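4.2 Floor layout and walking task

Testing took place at the Sedgwick and Geden sites between April and June. Of the 257 adults screened, 170 completed both visits. Each person walked the length of the hall at their usual pace, turned, and walked back while naming animals aloud. Trials in which the person stopped talking before the turn were kept, but scored separately (see 4.4). Turning points at both sites were set with blue tape on the floor (Figure 2). 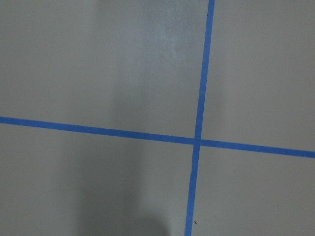
Figure 2. Crossed tape on a light gray floor.

Kerubo Kariuki objected to the usual-pace instruction at the pilot stage, writing that older adults "hear it as a test and speed up," and asked for a practice walk before any timing began. We added one practice walk, untimed, with no naming task. Mean pace in the first timed trial then fell closer to that of the later trials. The 16 pilot participants tested under the earlier wording are left out of the main analysis.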